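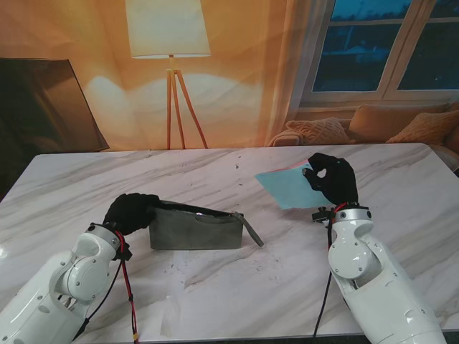 Soft Storage for the Home
Handout for session 4: pouches, papers and the stuff at the bottom
Clandthorpe evening classes, Room 221

Hello again! These are my notes from the session, tidied up a bit, with the parts I rushed through at the end put back in. Sorry to anyone who was still writing when I moved on from zips. It's all below.

What we're dealing with

By a pouch I mean anything soft, small enough to pick up in one hand, with one main opening. Felt, canvas, quilted cotton, whatever. Pencil cases count. So do wash bags, charger bags, and the thing you keep in a kitchen drawer with the takeaway menus in it. I've left out anything with a frame or a hard base, because Marcelino Marín is taking those in session 6 and he has opinions about hinges.

The pouch is the most abused bit of storage in the house, I think. We put things in it so that we don't have to decide where they live, then we zip it up and feel marvellous. Months later there's a receipt, two dead batteries and a hair grip in there and we still need somewhere to put the plasters.

Emptying

Do this on a hard, pale surface if you've got one. A marble-patterned table is lovely for it, and so is a white worktop or the back of an old tray. On dark wood you'll miss half the bits, and on a bed you'll be sleeping in them.

Open the zip all the way before you put your hand in. I know, I know, but watch yourself next time: most of us open it halfway and rummage. A half-open zip scrapes your knuckles and puts strain on the last few teeth, and you only ever meet whatever's nearest the top.

Lay the pouch on its long side with the opening towards you and take things out one at a time. Tipping is quicker and I do it myself at home, but papers come out creased and little metal things shoot off across the table. Anything flat comes out first. Pinch it near the edge between thumb and finger and draw it out level with your other hand steadying the pouch. Thin coloured paper marks very easily, so go gently if you've got notes or wrapping sheets in there.

Then put your things down in three places: stays, goes somewhere else, bin. I used to teach a fourth place for "not sure" and I've given up on it. Everybody's whole pouch ended up there, mine included.

Papers and film

Blažena Jireš asked what to do with sheets that are a bit bigger than the pouch. Fold once, with the fold going in first, so the loose edges are at the top where you can get hold of them. If you need to fold it twice the paper wants a folder and not a pouch. I keep pale blue for things I have to answer and pink for things I've already answered, and they sit one behind the other so the edge of the back one just shows. You can use any two colours you like. Please don't use seven! Someone in last year's group did and had to carry a key.

Plastic film and clear sleeves are a nuisance. They cling to the lining, they go crinkly at the edges and then they catch. Take them out, lay them flat under a heavy book overnight, and if they're still crinkled throw them away. A clear sleeve is only useful while you can see through it and slide something in without a fight.

Felt and knit: know which one you've got

I spent longer on this than I meant to, but it matters when you come to clean things. Felt is matted. The fibres go in every direction and lock together, so there's no right way round to it, and if you cut it the edge just stays put. Knit is loops. It stretches, it has rows, and if you snag one loop you can pull a whole line tight.

Felt often has that mottled look, where a grey isn't one grey at all when you get close. Knit shows its structure, and a chunky cable shows it from right across a room. Even a fine knit gives itself away round the outline, where you get a little fuzz of fibres standing up against whatever's behind. Hold your piece up to something bright and look along the edge. That's the easiest test I know, and you don't need a magnifier.
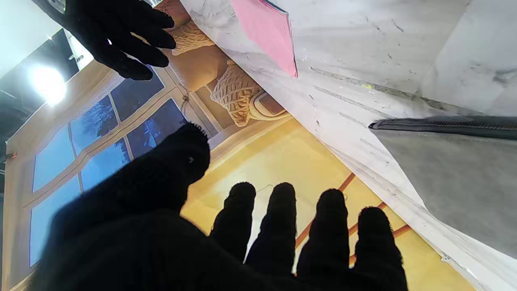 Knit, fine and chunky: fuzz along the edges of the black gloves, and a thick woven texture on the two tan pieces in the printed room behind.

So, for cleaning. Felt gets brushed in one direction with a soft clothes brush, then dabbed with a barely damp cloth if it needs it. Never scrub it. You'll raise a patch of bobbles that will annoy you for ever. Knit gets shaken outdoors, then turned inside out and brushed lightly, and most of it can go through a hand wash (check the label, obviously). A pouch in wool felt should stay well away from the washing machine. I shrank one so thoroughly that it's now a coaster.

For bobbles on knitwear I use a cheap comb. Feva, our college shop, had some last time I looked, on the low shelf next to the sewing kits.

The crumbs

There will be crumbs. I don't mean that you're a mucky person. Pencil dust, bits of biscuit, fluff off your coat, the black specks that come off old rubber bands, all of it works its way to the bottom and sits in the seam. You won't see it until you've moved the pouch about on a pale table for a minute or so, and then it's everywhere.

Leave the crumbs where they are until you've finished. If you keep stopping to wipe, you'll be wiping all evening. When the pouch is empty, hold it by one end, opening down, and tap the bottom seam with two fingers. Run a dry paintbrush along inside, into both corners. Then tap again. The second tap gets more than the first, and I have no explanation for you.

After that, sweep the table with a dry cloth towards one edge and into your hand. Dry first, damp after. A damp cloth on dark crumbs gives you smears, and then you're chasing grey streaks among the grey veins and can't tell which is which.

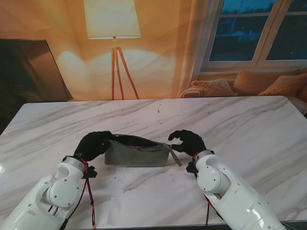 Grey felt pouch, zip edge partly open and tab hanging from the right-hand end. Note the small dark specks on the table around it.

Tabs, straps and where to hold

Several of you were picking your pouches up by the tab, and I said I'd write something about it. A flat tab sewn into the end seam is there to give your hand something to pull against while you work the zip. Hold the tab with one hand and draw the slider away from it with the other, and the whole opening stays straight. It's not a carrying handle. If you swing a full pouch by it the stitching goes at the corner, nearly always on the inside where you don't notice.

If there's no tab at all, hold the closed end of the pouch firmly in your fist and keep the other hand free for the slider. Holding it in the middle squashes the opening and makes the zip wander.

You can add a tab quite easily. Cut a strip, fold it in half, tuck the raw ends inside the end seam and backstitch across twice. With felt you needn't even fold it, as it doesn't fray. The grey I handed round is from Skindero and it's a good firm weight for this. I've got a bag of offcuts in the Sepúlveda cupboard (the tall one by the sink, the key sticks) and you're welcome to help yourselves.

For anyone making a new pouch from scratch in time for session 6, I'd like you to use a 24 cm zip. Shorter ones look neat but you can't get your hand in properly, and we've just talked about knuckles.

Putting it back together

Heavy things at the bottom, flat things along the back wall, anything shiny or scratchy in its own little wrap. Then close it and stand it up. If it falls over, there's too much at one end. If it won't close without a tug, there's too much, full stop, so take one thing out and find it another home. I'd sooner you had two half-full pouches than one that's fighting you.

Before next time

Choose one pouch from your own house and do the whole job, start to finish. Give yourself 15 minutes. Use the timer on your phone and stop when it goes off, even if you're mid-crumb.

Write down what came out. A plain list is fine, no need to make it pretty.

Bring the pouch with you, packed the way you'd like it. We'll swap with a neighbour and see whether they can find a particular thing without emptying it out.

If you're making a tab, bring a needle and matching thread. I have grey, black and a frankly horrible mustard.

Reading is pages 40 onwards in the course booklet, the chapter on drawers and dividers. Skip the section about labels, I'm rewriting it.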